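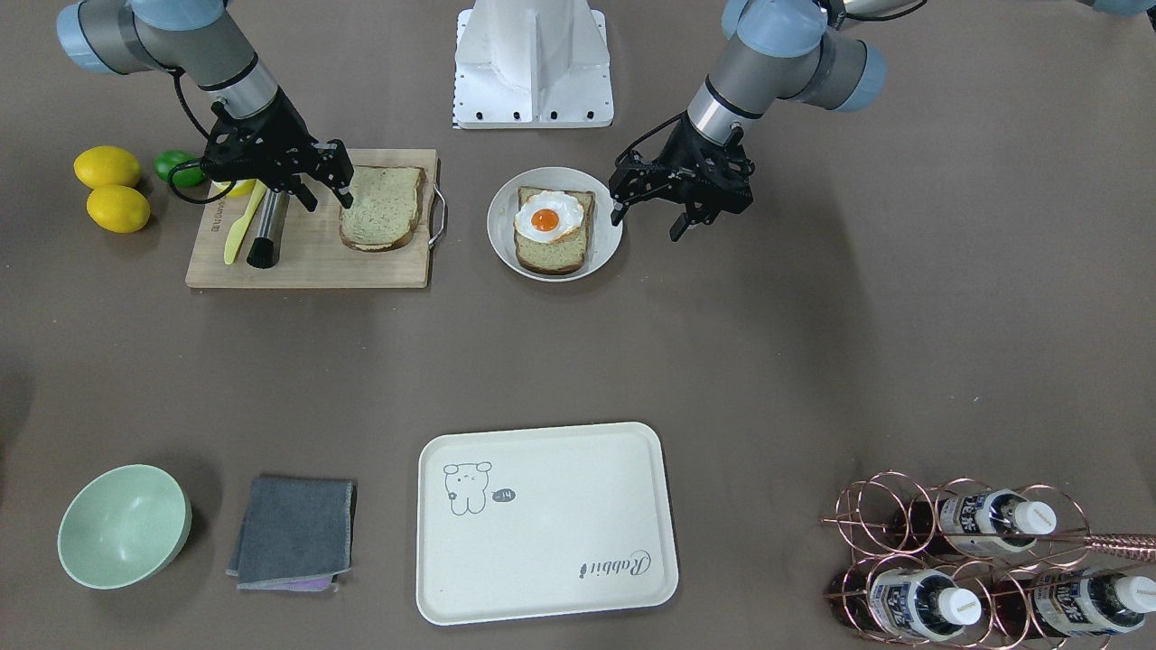 Bread on the cutting board, plate to the right

Forum > Kitchen and Home > Bread > Slicing homemade loaves without tearing them

crumbline
I have been baking the same sandwich loaf every week since October and I still can't slice it well. The crust is fine. The trouble is the middle, which drags and tears, and the last third of the loaf gets squashed flat. I let it cool for 2 hours. My knife is a Wuvo bread knife, the long one with the pointed teeth. Do I need a better knife, or am I doing something wrong?

Recipe is plain: white flour, milk, a little butter, salt, sugar, yeast. Baked in a metal pan.

oatcake_7
Two hours isn't enough for an enriched loaf. The inside is still setting long after the outside feels cool. I bake in the evening and slice at breakfast. Same knife, same recipe, completely different result.

Also turn the loaf on its side. The bottom and side crusts are firmer than the top and they hold the shape while you cut.

millstream
Disagree on the waiting. I slice at two hours all the time and get clean slices. What matters is whether it was baked through. If the middle is gummy you can leave it until next week and it will still be gummy. Get a probe thermometer and check before you take it out.

oatcake_7
A gummy loaf is a different problem. Crumbline said it drags and tears. Mine did exactly that when I cut it too early, and it was baked through, I checked.

crumbline
I don't own a thermometer. I go by color and by knocking on the bottom.

millstream
Then that's the first thing to buy, before any knife. Knocking tells you very little with a pan loaf.

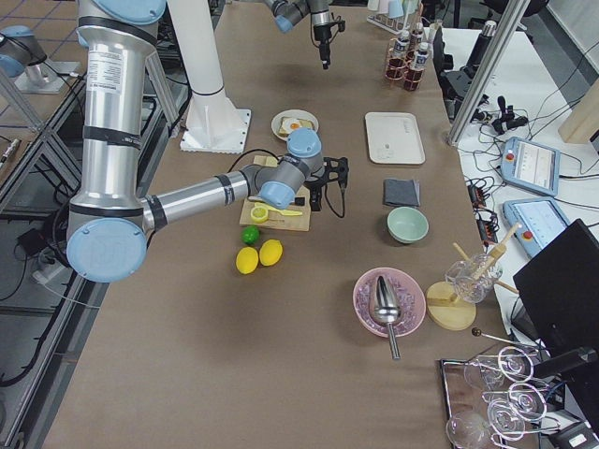 Does the cutting board make any difference to how the bread slices?
A little. A board that slides will make you press harder to steady the loaf, and pressing is what squashes it. Put a damp dish towel under the board. The wood itself doesn't matter much, as long as it is flat and big enough that the loaf isn't hanging off one end.

pantrydoor
Going back to the knife. I had a Wuvo for years and replaced it with a Lemieux that has rounded scallops in place of the points. The pointed teeth grab a soft crumb. The scalloped edge glides through it and leaves fewer crumbs on the counter. On a hard sourdough crust I'd still pick the pointed one.

hardcrust
I have both and can't tell them apart on soft bread. Long strokes and no downward pressure, either one works. Most people saw back and forth with the middle few inches of the blade and never use the rest of it. Start at the heel, pull all the way to the tip, then push back.

pantrydoor
I've watched my sister use both knives on the same loaf and the difference was obvious. Technique matters, but so does the edge.

oatcake_7
Has anybody used one of those slicing guides? The slotted kind, where the loaf sits in a frame.

hardcrust
I bought the Pudero guide. It folds up, which is nice, but the slots are wider than the blade so the knife wanders and I got slices that were thick at the top and thin at the bottom. It's in the garage now. It also only fits a small loaf. My pan makes one that is too tall for it.

millstream
I like mine. Different brand, no name on it. Even slices for sandwiches, and the kids can use the toaster without anything getting stuck. 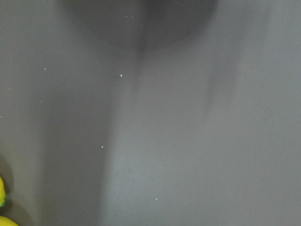 Photo: Plesero Kitchen Pages

crumbline
Update. I tried several of these. Baked at 7 in the evening, left the loaf on the rack overnight with a towel over it, and sliced it on its side in the morning. Much better. There was still some tearing near the middle, so I think millstream may have a point about the bake too. I have ordered a thermometer.

The squashing at the end of the loaf is gone. I was gripping it from the top. Now I hold it from both sides with my fingers curled back.

oatcake_7
Good. For the last few inches you can also stand the piece on its cut face and slice down through it. You get short slices but they aren't crushed.

millstream
Leave it in for five more minutes next time and see. If the top is getting too dark, lay foil over it loosely.

pantrydoor
And if you do end up shopping for a knife, try the scalloped edge before you rule it out.

hardcrust
Save the money. Get the thermometer, then bake a few more loaves before you decide.

crumbline
Will do. Next loaf is going in tonight with the extra five minutes.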